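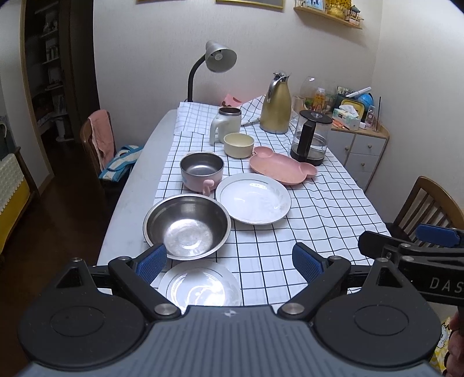 # Unser langer Tisch im April

Willkommen in der Galerie von unserem Haushalt Bakora. In diesem Monat haben wir das Geschirr aus den Schränken geholt und auf den langen Tisch gestellt. Ich schreibe zu den Sachen ein paar Zeilen, damit auch die Verwandten in der Ferne etwas davon haben.

**Die weißen Teller**
Es ist Porzellan mit silbernem Rand, und im Weiß liegt ganz schwach ein Muster aus Blättern. Wir nennen sie die Sillier-Teller, nach der Straße, in der wir früher gewohnt haben. Von elf Stück sind uns drei zerbrochen, alle beim Umzug.

**Schüssel und kleiner Topf**
Die große Schüssel aus Edelstahl glänzt innen noch, obwohl sie schon ein bisschen verkratzt ist. Der kleine Topf ist außen rosa und hat einen kurzen Griff in der gleichen Farbe. Für eine Portion Milch ist er genau richtig.

**Der Bärenteller**
Rosa, mit runden Ohren und mit Fächern für das Essen. Bei uns kommen die Erbsen immer in ein eigenes Fach, sonst gibt es Streit.

**Kaffee und Tee**
Hinten steht die hohe goldene Kanne mit dem Deckel in Silber. Neben ihr ist die Glaskanne mit schwarzem Griff, unten ist noch etwas Dunkles darin. Die Thermoskanne haben wir auf dem Flohmarkt Imisetti gekauft, und ich würde sie nicht mehr hergeben.

**Das Schränkchen daneben**
Weiß, mit Schubladen und einer Platte aus hellem Holz. Darauf haben der blaue Globus und die Taschentücher ihren Platz. Die Servietten wollen wir nächsten Monat in die oberste Schublade räumen.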